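About Rumine

Rumine is a small workshop in Geltville that sorts, tests and rehomes electrical parts. We take in the bits and pieces that fall out of larger repair jobs - leads, coils, solenoids, little circuit boards, odd lengths of wire that still have plenty of life in them - and we get them back onto a bench where somebody can use them. If you've ever needed one particular part on a Saturday afternoon and been told you'd have to buy the whole assembly, you'll understand why we started.

We began in a rented garage in Dirkthorpe with two folding tables and a great many ice cream tubs. The tubs did us proud for a couple of years, but they cracked in the cold and the lids never matched. When the lease came up on our current building in Geltville we moved everything over in one very long weekend in May, and we've been here ever since. It's the low brick place behind the tire shop, with the green door. Please knock loudly, as the kettle and the radio are both at the back.

What we do all day

Most of our work is sorting, and we're very fond of it. A box arrives, we tip it out on the white tables under the good lights, and everything is looked over by hand before it goes anywhere near a shelf. Wire is where new people usually begin. It teaches you to slow down, and it's hard to do much harm with a bit of blue and white twisted pair. Leads are gathered at one end so the strands stay together, and the clear trays are kept for small things that would otherwise roll off and disappear under the radiator.
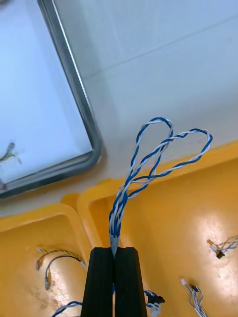 Do you take wire that has already been cut or twisted together?

We're happy to have it, as long as the insulation is sound and each piece is longer than your hand. Please don't untwist it for us. Anything too short or too brittle goes in the copper bin, and the money from that goes toward tea, bulbs and new labels.

Our shelves hold 457 labelled bins at present, and a further 136 are waiting on the landing until we can put up more brackets. The labels are handwritten, mostly in pencil, because we change our minds. We did try a printed system for one winter (a colour for each family of parts, very handsome) and then found that half of us couldn't tell the teal from the turquoise under the old tubes. So it's numbers now, and a big ruled book by the door that tells you what each number means.

Solenoids have become a bit of a specialty. We never planned it that way. A vending machine repairer in Tipoki closed up shop and offered us the lot, and we drove home with the back of the van sitting very low indeed. There were 204 of them in that first load, in all sizes, and we spent the better part of a season learning how to look after them properly. We check the coil, the spring and the plunger, and we make sure the leads are firmly attached.
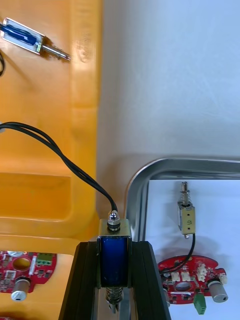 A part that passes gets its number and goes up on the shelf. One that doesn't is taken apart for its nuts, springs and brackets, and those are kept too, as a good spring in the right size is a lovely thing to find when you need one.

Who buys from us

All sorts of people, we're pleased to say. Repair shops, model railway clubs, pinball owners, high school shop classes, a theatre company that wanted a trap door latch, and quite a few folks who are simply fixing something in the basement and would like a bit of company while they look. Nothing on the open shelves costs more than a sandwich. Schools can ask for a mixed box, and we've now packed 500 of those, each with a handwritten list tucked in the top so the teacher knows what's inside.

If you're not sure what you need, bring the old part with you, even if it's in pieces. We like a puzzle, and there's nearly always a chair free at the end of the long table.

Visiting and donating

The counter is open Tuesday to Saturday, ten until four, and we close for lunch at half past twelve. Donations can be left at the counter any time we're open. Please take out batteries first, and keep boards separate from loose metal if you can - an old towel between the layers works very well. We can't accept picture tubes, fridges or anything that's still plugged in to something else.

Parking is on the street, and there's a ramp at the side entrance.

Page last updated June 6, 2021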